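Do You Really Need the Twelve-Piece Set?

2022-10-20

Filed under: kitchen, grumbling

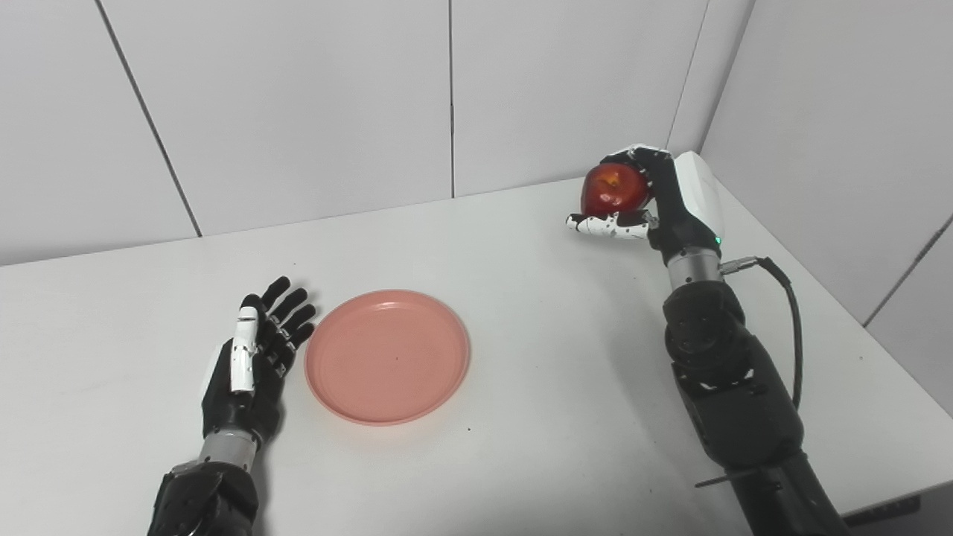
A round salmon-pink plate on a white tabletop.

My sister-in-law Glykeria sent me a link last week to a dinnerware "capsule" from a shop called Hivcombe. Twelve pieces, four colors, one box. The pitch is that you throw out everything you own and replace it with these, and after that you eat better and waste less food. There was a quiz to find out your "table personality." I took it twice with opposite answers and got the same box both times.

I've been hearing some version of this for years now. Smaller plates make you eat less. Blue plates make you eat less, or maybe it was red ones. High contrast between the food and the plate is supposed to help, except when low contrast is supposed to help. I've read a fair number of these articles and I still couldn't tell you what color plate I'm meant to be eating pasta off.

What bothers me is how sure everyone sounds. The Hivcombe page says customers "report feeling more satisfied with less." Which customers? Compared to what? If I'd just paid for a box of plates I would also report feeling satisfied, at least until the credit card bill came.

I did try the small plate thing in June. I put the big ones on the top shelf and used the salad plates for dinner for 12 days. I had seconds on most of those days. On two of them I had thirds, and I can't remember the last time I had thirds of anything before that. My weight did nothing. I did wash more dishes, because at some point I started putting the salad on its own plate.

Markos at work swears by it and says he's dropped 8 pounds. He also quit drinking soda and started walking to the train, and he doesn't see why I keep bringing that up.

Then there's the matching business. My grandmother fed seven people every Sunday off plates that came from at least three different sets, plus one enamel thing that I think was meant for camping. The food was very good. I never heard a guest ask about the plates. My mother has a full matching service in a cabinet with a glass door and I have eaten off it maybe twice.

I'm not against nice plates. I own a few I'm fond of. If you see a color you like, buy it, and eat your toast off it. A plate you enjoy looking at is a fine thing to spend money on and it doesn't need a study behind it. I'd just like the shops to leave it there instead of telling me it's going to fix my portions and bring the family back to the table.

Glykeria ordered the box, by the way. She went for the green. It's supposed to arrive next week and I've been invited over for dinner, so I'll report back on whether I feel more satisfied with less. She's making the lamb, which makes it a badly designed experiment.

Next time: I finally got rid of the bread machine, and I have some things to say about the manual.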